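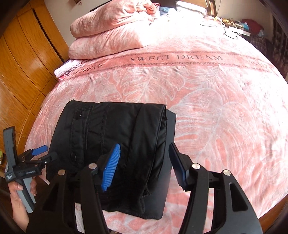 2/25/25, folding task, notes for me and for Cengiz Işık

Today I worked on the jacket folding with the two hand grippers. The session name is Fillow, and I keep the old numbering, so the new files start at 589 and the last one is 676. Please do not rename them, the Adolham script reads the number from the name.

The black jacket is much more difficult than the towels. It is padded, so the fingers must close more than I expect. When I pull the trigger slowly, the cloth slides out from between the pads. When I pull it quickly, I take two layers together and the fold is not good. What works best for me is to go in from the side with the fingers open, wait a moment, then close. I wrote the same in July about the pillow covers and I forgot it.

Folding on the flat black board is the better way. On the blanket only, the surface gives way under the finger and the height is different every time. But the board is also black, and I am afraid that the edge of the jacket is hard to find in the video. Cengiz, do you have a board in a light color? White or gray, the size is not important.

Mistakes of today: I started up to 10 recordings with the left gripper not yet in the view of the right one. They are marked "late left" in the table. I think we can cut the beginning and keep the rest, but I did not check the Tromell tracking on them.

The snap buttons are a problem too. If the finger pad catches on one, the whole bundle turns. I did not delete these recordings. Güler wants some examples with a correction inside, and in 14 of them I open the hand, go back and take the cloth again.

To do: wipe the finger pads, charge both batteries, try the jacket with the snap button side down. Also ask if the sleeves must be always inside before the first fold, I did it both ways.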